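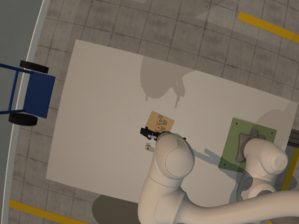 4.3 Recording a demonstration by remote control

Use this section to teach the arm the letter block task in the Plareo simulator. You move the arm with the hand controller, and Plareo saves the motion as one demonstration. To guide a real arm by hand, see section 4.4.

Before you start, load the Karkby workcell and check that the controller light is steady.

1. Open the Record tab and choose Letter Blocks from the task list.
2. Set Speed Limit to 80 mm/s. You can raise it to 100 later, once your motions are even.
3. Press Reset. The blocks and the board go to new positions and may be turned at any angle.
4. Hold down the enable trigger and bring the gripper over the first block. Turn your wrist until the fingers line up with two opposite sides.
5. Lower the gripper, then squeeze the side button to close it.
6. Lift the block clear of its neighbors, carry it to the board and set it down. Open the fingers fully before you back away.
7. Repeat for each block that is off the board.
8. Press Save, or press Discard if you dropped a block.

Note: Record at least 12 demonstrations before training. A take stops by itself at 700 steps - if yours keep running out, pause less between moves.

Note: The wrist can hide the fingers in the overhead view. Press V to switch to the side view. Changing views does not interrupt the recording.

CAUTION: Do not release the enable trigger while the gripper is holding a block. The arm stops at once, and the pause is saved as part of the demonstration.

Saved takes appear in the Fontes folder under your user name. To replay one, select it and press Play.

Section revised 1/8/18, H. Kováčik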